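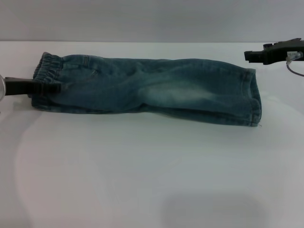
Danica Vondráček would like to know first of all whether the folding cells are safe to stand beside today, and the answer from Fostard is yes, with the limits explained in this release. She wrote to us in February, after the stop at the Trarkadska site, and several customers have sent the same question in other words.

FOSTARD LIMITS GRIP FORCE ON TWO-ARM FOLDING CELLS AFTER FAULT

Fostard, supplier of garment folding cells to laundries and clothing returns centers, informs its customers of a fault in the gripper control of the Dalletti cell. Nobody was injured. The fault was found during the night shift at Trarkadska, where the cell folds children's clothing, including pull-on jeans with an elastic waistband.

At 2 a.m. one gripper did not open after the release command. The garment was already folded and the second arm began its next movement while the first was still holding the waistband. The fabric was pulled between the two arms and tore. An operator pressed the stop button, and both arms stopped as designed. The gripper, however, stayed closed, and it had to be opened by hand with the release tool.

Our engineers have examined the records of the cell. The control software accepted the release command as completed before the finger position was confirmed. With thin fabric this makes no difference in most cases. With a thick, gathered waistband the motor can need more time, and the software did not wait for it.

The following measures apply to all Dalletti cells from now:

The second arm may not move until the open position of the first gripper is measured.
The maximum speed of both arms is reduced to 400 millimeters per second.
Operators must not reach between the arms to free a garment, also when the cell appears to stand still. Press stop first, then use the release tool.

"We should have tested elastic waistbands for longer, and we did not do it," said Adeel Gondal of Fostard. "The stop button worked. I do not want a customer to depend on the stop button for a software mistake."

The corrected software is now in test with our service partner Barbu and will be installed at no cost. Installation takes one visit, and the cell must be out of operation for that time. Cells which had a similar event should stay switched off until the visit — please report them, even if no garment was damaged.

Customers can reach the Fostard service desk through their usual contact. Please have the serial number of the cell ready.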